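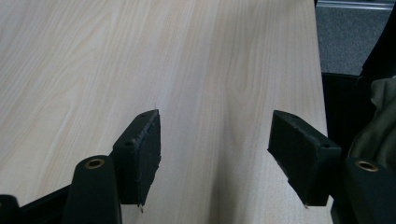 Opinion | Work & Machines
November 23, 2022
By the Shop Notes columnist
Print this page | E-mail this story

Wiping a table. That's the job I keep coming back to when people ask me if the robots are ready. Not the welding, not the pallet stacking, those were settled years ago. Wiping a plain table, then putting the cloth back where it goes.

Short answer, no. Longer answer, closer than I thought in April, and still no.

I spent a good part of this fall looking at machines that want to do chores. Some in shops, some in kitchens, one in a motel laundry in Romdale. I run a small finishing shop myself so I have a dog in this fight. I would love to hand off the sweeping. I would love to hand off the sorting even more. My people hate the sorting and I hate paying them to hate it.

Start with Dirkell, the one everybody sends me links about. Their arm folds towels. I watched it fold towels for most of a morning and it folds a nice towel. Square corners. Then somebody tossed in a fitted sheet and the thing just went around and around looking for a corner that wasn't there. A person had to reach in. Which, fine, I can't fold a fitted sheet either. But I know when to ball it up and shove it in the closet, and that's a skill. Knowing when good enough is good enough. I haven't seen a machine do that yet.

Cloth is the whole problem if you ask me. A box stays a box. You pick up a shirt and now it's a different shape, put it down and it's a third shape. Same with trash bags, same with extension cords, same with the plastic wrap that comes on everything we recieve at the dock. Half of what we call cleaning up is dealing with floppy stuff.

The other half is edges. Crumbs go to the edge of the table and then they go over the edge and now it's a floor job. A person cups a hand under there without thinking. Two hands, one wiping, one catching. Most of the machines I saw had one arm and one two-finger grip on the end of it. Try it yourself. Thumb and one finger, no palm, wipe down your kitchen table and catch the crumbs. I did. Took forever and I got crumbs on the rug.

And fingers wear. This doesn't get enough ink. The pads are what do the gripping, and pads are a consumable, same as a sanding belt. Foam frays. Rubber goes slick. The Peketti people were straight with me on this, they quoted 1,137 picks between pad changes on their parts sorter and said plan for less if the parts are gritty. Mine are all gritty. So now I have a machine doing chores and a guy doing chores for the machine.

Money. The Clegg floor unit rents for 442 a month on a long contract. Not crazy! It scrubs an open aisle better than my mop ever did, and it does it at night. But it wants the aisle open. Chairs in, cords up, jackets off the chairs. So somebody stays late to tidy up for the cleaning robot – my mother used to do that for the cleaning lady, and we laughed at her too.

What did change my mind some is how they're being taught. Used to be an engineer wrote out every move. Now more and more of them learn from people doing the job by hand, over and over, with the same kind of gripper the robot has. One outfit told me they had 2,009 runs of clearing a table and figured the first 1,000 were mostly them learning how to do it right. I believe that. It's how I train a new hire. Stand here, watch, now you do it, no, again.

That's the part that makes me think it's coming. Slow, and not all at once. Tables before beds. Dry stuff before wet. Shops before houses, becuase a shop will rearrange itself for a machine and a house with kids in it won't.

So would I buy one today? The floor scrubber, maybe, rented. The towel folder if I had a motel. The sorter, no, ask me again when the pads last. For everything else there's a rag on a hook by my office door and a sign-up sheet. My name is on it twice this week.

Print this page | E-mail this story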